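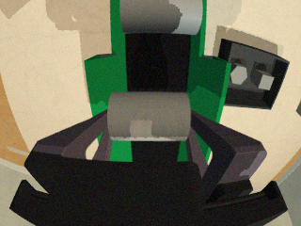 Attachment 1: gray cylinder between the gripper fingers (render)

Ticket 223 - Scheduled posts show as published, referral traffic missing
Product: Tridero Scheduler
Account: Fenbridge
Status: Open, waiting on vendor
Priority: Normal (we asked for High)

08/06/2018, opened by customer
We queued 48 posts across two blogs and the company page. The Tridero dashboard marks every one of them as published. Our own site stats show visits from 5 of them. I find it hard to believe the other 43 got zero clicks, and I also don't believe the "reach" number on the dashboard, which went up over the same period.

Support reply
Please clear your browser cache and reconnect the blog accounts. Low engagement can also be caused by posting time or by too many tags.

Customer
Cache cleared, accounts reconnected, no change. I don't see how my cache affects what a stranger clicks on. Posting times are the same ones we used in May, when the clicks came through fine. Tags are the same too.

Support reply
Could you check whether the links in the posts carry your campaign tags?

Customer
Checked by hand. The 5 that work were typed in directly. The rest came in through the Fovby import, and in those the link goes to your short domain and then to our home page with everything after the question mark stripped off. So the visits may be there, filed as direct traffic. That would explain some of it. I'm not ready to say it explains all of it.

Support reply
Our engineers have confirmed that link shortening is working as designed. You can turn it off under Settings, Publishing, Links.

Customer
Turned it off and re-imported 2 posts as a test. One kept its campaign tag, one lost it. Same file, same blog, same settings. If this is the design I'd like to see it written down somewhere.

Internal note, Halilović Web Services (agency for Fenbridge)
Advised client to leave the import alone and enter links by hand for now. Do not use the Tridero reach figure in the monthly report. Asked vendor how reach is calculated; got a link to the pricing page. Asked again.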